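Subject: Re: [wornik-users] left gripper lets go partway through a hold

On the Wornik list, a member in Esar wrote:

> Anyone else seeing the left gripper open by itself? Ours
> closes fine, holds for a bit, then drops whatever it has.
> No error on the console. We swapped the servo already and
> it made no difference. Firmware is stock.

Yes! We had exactly this on our two-arm setup at Fliseck, and I'm thrilled somebody else has seen it, because I was starting to think I'd dreamed it up.

Leave the servo alone and look at your log around the moment of the drop. Ours had a gap in the position messages, 287 ms long, and when the messages came back the controller took the first reading as a fresh start and went to its default pose. On our build the default is open. So a tiny hiccup on the cable turns into a dropped part, and with a hand under the arm I'd call that a safety matter, even with light stuff.

The hiccup came from the gripper lead. It flexes every time the wrist rolls, and past 70 degrees it was tugging on the connector. I could make it fail 3 times in a row just by rolling back and forth (very satisfying after a week of nothing).

What I changed:

- more slack in the lead, clipped well back from the connector
- hold last position on lost messages, instead of going to default
- closing force down to 30 percent for anything with a soft body

The second one is the big one. Iyengar branch has it as a setting, off by default, and I'd love to see it on for everybody.

For testing I use a glue stick held upright over the table. It's light, cheap, and any slip shows right away against the jaws.

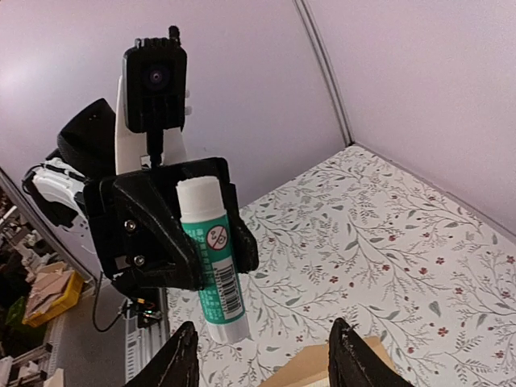

Hold test, glue stick in the jaws, thin cable looping below the gripper.

Could you post your log from a drop, with the wrist angle if you record it? I'd really like to know if your gap is the same length as ours. And please keep fingers out from under it until the hold setting is on!

--
Fliseck arm bench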